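Chapter 5: Loose Plastic and the Formal Sitting Room

1/21/26
By Neville Haslam

Few jobs change a room as quickly as picking up the plastic. You can dust a carved sofa for half an hour and hardly see the difference, but gather the bags and wrapping off a patterned carpet and the whole floor comes back to life! I love starting students on this one, and it carries over to every other chapter in Part 3.

Thin plastic is a funny material to tidy. It weighs next to nothing, slides under furniture, clings to fabric, and takes up far more space crumpled than it does flat. In a formal room it also disappears. A pale blue bag on a beige carpet is easy enough to spot from the doorway, but a scrap tucked against the foot of a sofa is another matter, and for that you need to get down low and look along the base rail.

Work from the floor up. Lift each piece, don't drag it, particularly near carved wood, where a rope-twist edge will catch film and tear it. Then do the tops of cabinets and the insides of any open boxes. Clothing left on the seat comes last, along with the cushions (the fun part, if you ask me).
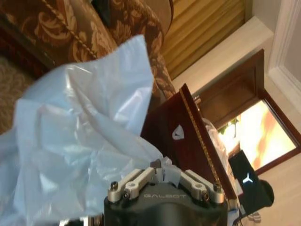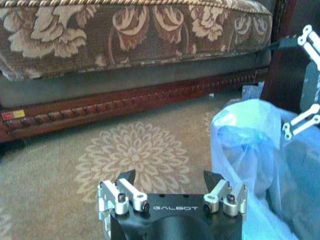
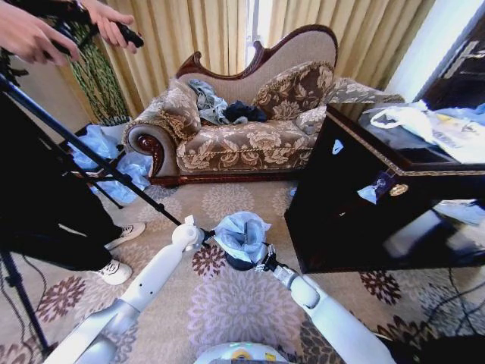
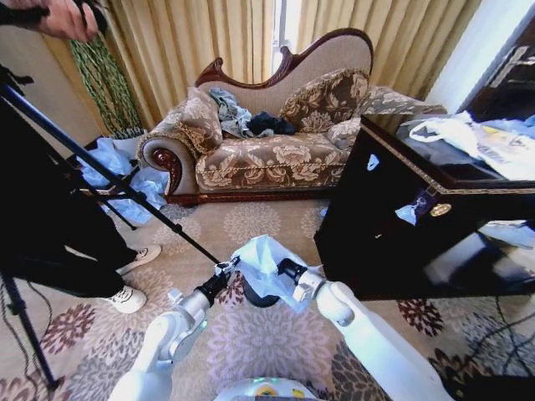
Floral upholstery and patches of plastic: check the carpet beside the sofa as well as the seat.

Flattening bags as you go was the point Arruda kept coming back to when we tested this chapter, saying that a heap in the corner only has to be handled twice, and that it's far better to press the air out of each one and stack them by size before you move to the next part of the room. I've since changed my own habit to match, and my stacks are much smaller for it.

Sort what you collect into pieces worth keeping and pieces for soft plastics recycling, if your area takes them. Clean, whole bags are handy for storing spare cushion covers over a short move. Torn film can go straight out. Keep all of it well away from small children and pets while you work.

Section 5.1 begins with the carpet and the best order for clearing it.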